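Buscar en el cuaderno Buscar

Cuaderno del taller
Septiembre de 2026
Entrada de la redactora de turno, taller Stillton
Última actualización: septiembre de 2026

Retomo lo de las botellas de plástico, que lo dejé a medias y luego me lo preguntáis todos en la cafetera. Llevamos ya 247 desde que empezamos a guardarlas para Sowa, y la verdad es que me alegra el día ver cómo sube la cifra (la meta son 1000, así que paciencia, que queda mucha agua por beber).

El cubo grande que usábamos antes se nos quedó incómodo: muy hondo, y para recoger la última había que meter medio cuerpo. El rosa y crema me gusta bastante más. Tiene la boca ancha, se estrecha hacia la base y en la mesa no estorba tanto como yo temía. Lo he probado en el suelo, en la estantería de Furia y sobre la mesa beige, y me quedo con la mesa, en la esquina de arriba a la izquierda, que deja sitio de sobra para extender las botellas antes de guardarlas.

Lo de extenderlas tumbadas es manía mía, lo reconozco, pero así se ve enseguida si alguna trae el tapón suelto o un resto de zumo en el fondo. De la caja de Tovell aparté 30 por pegajosas; las he dejado en remojo en el fregadero, no las tiréis, por favor, que ya les tengo cariño.

Pendiente: pesar el cubo vacío (en mi hoja pone 151 gramos y no me lo creo ni yo, con ese tamaño; seguro que apunté otra cosa), buscar una tapa que le vaya y preguntar a Sowa si las quieren con etiqueta o sin ella. Si es sin ella, habrá que reservar una tarde entera y traer algo de merendar.

Dejo aquí la mesa con once botellas todavía fuera y una ya en el cubo, la transparente con la parte de arriba azul clarito.
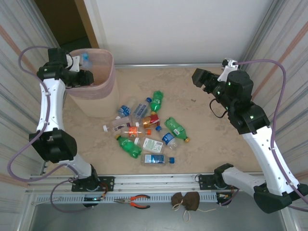
Para octubre

Pedir bolsas grandes y despejar la balda de abajo.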